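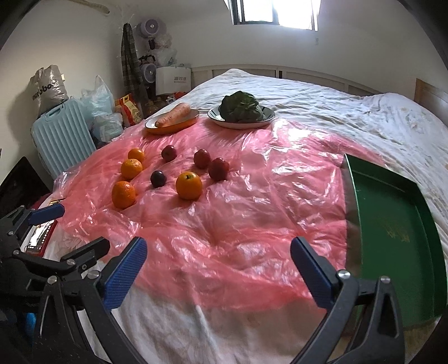 About Nestside

Home
Classes
Gift cards
About us
Find us

So, who are we? Nestside is a small evening school for people who are learning to run a home. Some are eighteen and just got their first set of keys, some are freshly divorced, and one gentleman was 63 and had never bought his own groceries (he's now the one who tells me when leeks are cheap). We teach cooking, shopping on a budget, mending, laundry, and how to read a lease without wanting to lie down on the floor.

I started it because of my nephew. He moved into his first apartment in October and called me every single night that week. How long does rice take? Can you wash a wool sweater? What's a deductible? By Friday I had four pages of notes next to the phone, and I thought, well, other people must be calling their aunts too!

The first class was in my own kitchen with six chairs, two of them from the garden. We made lentil soup and burned the onions, then made it again. These days we have two rooms over the old Kelemen bakery, with a proper stove in one and big tables in the other, and a staircase I'd like to apologize for in advance. There are 20 places in each course. I get asked all the time if we'll make the groups bigger and the answer is still no, sorry, I like to know everybody's name by the second week.
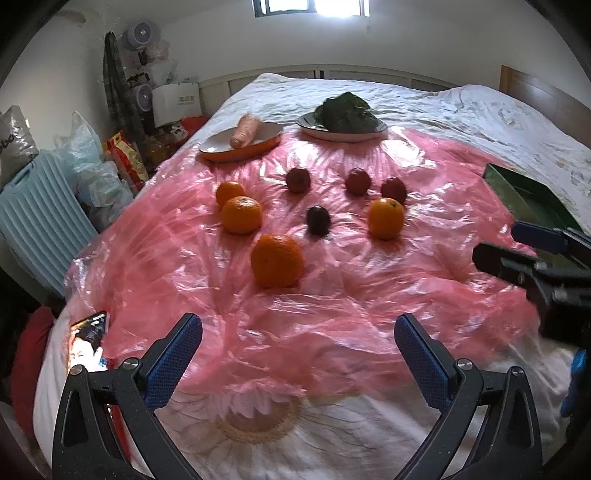 Roswitha Hellwig
Founder and head teacher

A bit about me, then. I taught home economics in public schools for most of my working life, until the subject got squeezed down to one hour on a Thursday and then disappeared. I can't say I took it well. I'm a decent cook, a very good mender and a terrible baker, so please don't sign up for bread on my account. Bread is Arne's.

Arne Albers runs the Saturday baking class and most of the soups. He worked in hotel kitchens for years and he still shouts "behind you" when he walks past, even if you're the only other person in the room. Dirk Steinbach does money and paperwork: bills, insurance, what to do with a letter that has red ink on it. His class sounds like the dull one and it fills up first every single term.

Our main course is called Dikik. It's a word my grandmother made up for the feeling of having the whole house in order at once, and I've never found out how she spelled it, so I guessed. It runs for ten weeks, one evening a week, and you can miss two and still catch up. Bring an apron and something to put leftovers in. Knives, pans and needles are all here.

We've had 417 people through the door so far, which I still find hard to believe. Quite a few come back for a second course, mostly mending, and a handful have stayed on as friends who meet for supper without me (I'm only slightly hurt).

If you'd like to see the rooms before you book, come by any Tuesday after five. Ring the lower bell, the upper one has never worked. Or write to me through the contact form. I answer everything myself, usually late in the evening with a cup of tea, so give me a day or two!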